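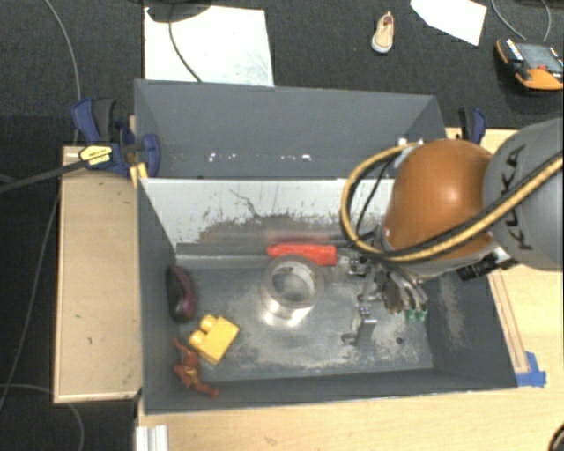
The toss bin, part of the way through.

I have read a lot of decluttering advice over the years and I don't believe most of it. The latest to reach me was the "one bin rule," which I picked up from a newsletter in February. You get one big bin. Everything in the house without a proper place goes in it, and whatever you haven't pulled out again by the end of the month leaves the house. People swear by it. Somebody in the comments claimed to have gotten rid of 3,000 things. I would like to see that list.

My first problem is with the bin itself. Every store wants to sell you a new one to hold the stuff you're getting rid of, which strikes me as a strange way to own less. Plima has a nice one with a lid and a label slot for 40 dollars. Utimwood has a nicer one for more. An old gray bin with scrapes all down the inside does the same job. Those marks don't bother me. There's even a small round hole down in the bottom corner, so forget about storing rice in it, but a toy brick isn't going to fall through.

My second problem is that the advice always talks about "items," as if they were all the same kind of thing. Look at what ends up together. A yellow building block with two studs. A little reddish-brown figure with his arms and legs flung out and a bit of yellow around his middle. A shiny metal ring, a long red thing, and something dark and purplish that I'd call a shoe if you made me guess. What is the rule for that bunch? The block is easy, it goes back with the other blocks. The shoe question depends on whether there are two of them. The figure I would keep forever, and no method is going to talk me out of it.

The Marciniak book (I borrowed it, I didn't buy it) says to hold each object and decide in under a minute. I tried that with a drawer of kitchen odds and ends and mostly got faster at saying "maybe." Then I had a maybe pile, and the maybe pile needed a box. Brerner sells a box for that too, naturally.

What did help a little was sorting by where a thing came from and skipping the whole business of how I feel about it. Toys in one spot, metal bits in another, anything you wear by the door. It took me 2 evenings for one closet – slower than the newsletter promised – and I still ended up with a shoebox of parts I can't identify. I'm leaving those alone until spring. If nothing in the house has fallen apart by then, out they go.

So am I sold on the one bin rule? No. I think a big open bin is a good place to throw things while you clean the floor, and I think that's about all it is. The part about the end of the month I ignored completely. If you've done it and it stuck for more than a season, write and tell me, and please be specific about the cables.

Get new posts by email. No spam, unsubscribe whenever you like.

Related posts
Do drawer dividers do anything?
Almost 1,000 buttons and no shirts to put them on
I tried folding towels the fancy way
The garage shelf, revisited

Contact | Copyright, all rights reserved | Back to top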